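Cledora Sitting Set (cushion and mat), a long review of a simple object

Mawar Liew
Posted 2024-01-17

The first teaching I ever attended was on non-attachment, and I spent most of it wanting the cushion of the woman in front of me. It was maroon, it was firm, and she sat on it like a bell. Mine was a folded blanket belonging to the center, and by the time we got to the dedication of merit I couldn't feel anything below the ribs.

I have owned several cushions since then. A foam one that went flat in a season. A crescent one that made me sit like somebody waiting for a bus. One stuffed with kapok by a friend's aunt, which was wonderful until a mouse agreed. So when our group's library fund had a little left over and I was told to go and buy something sensible for the corner seat, I ordered the Cledora set, tried it at home first, and somehow the trial has run from July until now. The corner seat has been very patient.

What you get

Two pieces, a round cushion and a flat square mat to go under it. Both come in a cotton drawstring bag that is slightly too small for either. The cushion is filled with buckwheat hulls and the mat with cotton batting. The covers zip off. There is also a card, printed on both sides, telling you that the seat has been waiting for you. I've put that in the drawer with the takeout menus.

The set costs $90 in any of the plain colors and more if you want the brocade. I got the dark red, like everyone who has ever bought a meditation cushion for a Tibetan group. There is a sort of gray-green too, which the Zen people will enjoy.

Filling it

Cledora ships the cushion full, by which they mean very, very full. The first evening I sat on it I felt like an egg on a drum. You're supposed to take hulls out until your knees reach the mat, and the instructions say to do this "mindfully, a handful at a time." I did it mindfully, a handful at a time, over a bowl, and then I knocked over the bowl. I am still finding hulls. One came out of a text on emptiness last week.

Once I'd finished, there were 1219 grams left in the cushion. I weighed it on the kitchen scale for the benefit of anyone who is my height (short) and has my hips (stubborn). Write your own number down when you get there. The hulls settle over the first month or so and you'll want to put a few back, and "a few" is a hard quantity to remember.

The inner bag has its own zipper, with a little fabric flap over the end so it doesn't open by itself. I like this flap more than anything else in the package. My old kapok cushion had a row of hand stitches there, and we all saw how that went.

Sitting on it

For short sessions it's excellent. I do twenty minutes in the morning with the window cracked, and at no point do I think about the cushion. I think about the grocery list and a thing I said in high school. The hulls shift when you first lower yourself and then lock, so you get a firm shelf under the sitting bones and a bit of forward tilt if you perch near the front edge.

For 40 minutes it's good, with a reservation. The mat is thinner than it looks in the catalog pictures, and on a hardwood floor my outer ankle begins to file complaints after half an hour. On carpet I had no trouble. At the center we have old rugs over boards, and there it falls somewhere between. I ended up putting a folded towel under the left ankle. Our resident teacher has seen students use everything from yoga blocks to a rolled parka, and he took one look at my arrangement and said it was fine, then sat down on the bare floor for two hours.

If you're doing the longer liturgies, with the text on a low table and a bell and drum to manage, the round shape is handy. You can turn a little without the whole seat turning with you. The hulls do make a noise when you turn, a dry rustle like someone going through a bag of cereal. In a room of chanting, no problem. In silent practice you'll be known by it.

Prostrations are another matter. The mat is the wrong size and slides. I tried it for a week, and it traveled farther than I did. Buy a long board or use a blanket, and leave the mat for sitting.

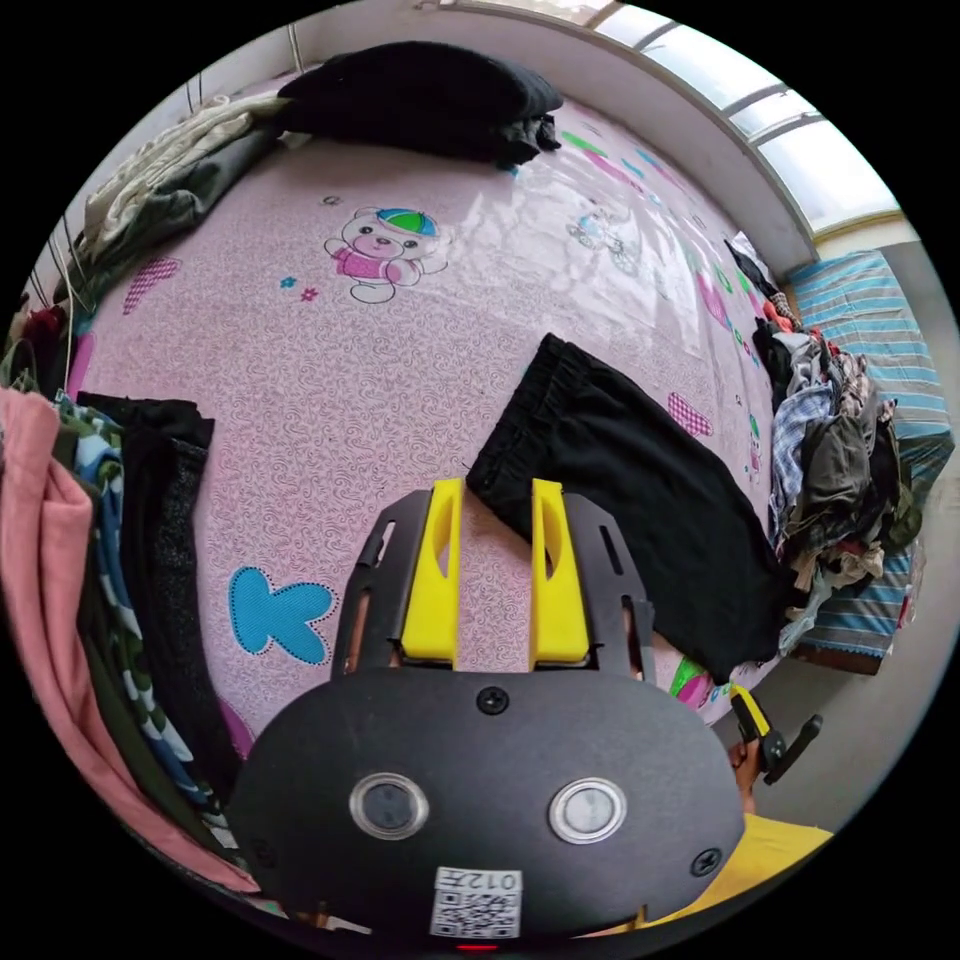 How it compares with the Lau bench

People keep asking me about benches, so I borrowed a Lau kneeling bench from the center's closet and swapped back and forth for a couple of weeks. It's a good bench. It folds, it weighs very little, and your ankles have nothing to complain about. My knees, having listened to the ankles all these years, took over.

The bench puts you higher, and I found that I sat straighter on it without trying. I also found I fell asleep on it in a way I never do on a cushion, and a person falling asleep on a bench goes forward. If you have stiff hips and sound knees, get the bench. If you have sound hips and stiff knees, get the cushion. If you have neither, get a chair. The chair is an old and respectable seat, and Maitreya is very often shown sitting on one, or near enough, with both feet down. I bring this up whenever a newcomer apologizes for needing one.

Then there's the Fuletti wedge, which someone will mention in the comments if I leave it out. I used one at a weekend program. It was foam and it was a wedge. It travels well because there's so little of it, and I'd take it on a plane before I took the Cledora, which at security looks like something you'd want to ask a few questions about.

Washing and wear

The covers go in the machine on cold. The dark red bled the first time, and I now own some pink dishcloths. After that it was fine. The zipper runs smoothly and is hidden along the bottom seam, where you don't sit on the pull. The color has faded a little on the side facing the window.

Don't wash the hulls. Cledora prints this in capital letters, and you get the feeling there was a phone call. Spread them on a sheet in the sun for an afternoon if they smell of anything other than hay, preferably on a day without wind.

There's one seam on the mat that has begun to pull at a corner. I fixed it with four stitches in the wrong color thread. For the price I'd have liked that corner doubled, and I wrote to say so. The reply was courteous and signed by someone called Jevis, who thanked me for sharing my journey and sent a second card about the seat waiting for me. It did also include a length of matching thread, so I'm inclined to forgive the card.

Things they could drop

The bead loop. On the side of the cushion, next to the carrying handle, there is a small elastic loop "for your mala." It hangs a few inches off the floor. Many of us were taught to keep the beads up off the ground and out from under people's feet, and a loop at ankle height manages to be wrong on both counts. I cut mine off. A pocket or a shirt works perfectly well, as it has for centuries.

The scent sachet, too. Mine smelled like the waiting room of an expensive dentist. It's tucked inside the cover, so look for it before your first sit, or you'll spend the session wondering who in the lineage wore cologne.

And the embroidered knot. It's the endless knot, one of the eight auspicious symbols, and it's nicely stitched. It's also right in the middle of the top, where you put yourself. Some of our older members didn't care for that at all. You can order the cover plain at no extra cost if you ask, but the option is down at the bottom of the order page in small type, under the gift wrapping. Ask for plain.

Who should buy it

Anyone who sits most days on carpet or a rug and wants a cushion that stays firm. Anyone whose current cushion has become a pancake. Groups might want to order one and pass it around before ordering a stack, as the height that suits one person will make the next one look like a tent in high wind, and adjusting a shared cushion between sessions gets hulls into everything, including the offering bowls.

If you're brand new and not sure this is for you, use a folded blanket for a few months. It costs nothing and gives you something to renounce later.

I'd give it four out of five, with the missing point divided between the mat, the sachet, and the loop. The library fund has been paid back out of my own pocket, and I've ordered a second set for the corner seat. Plain cover, gray-green.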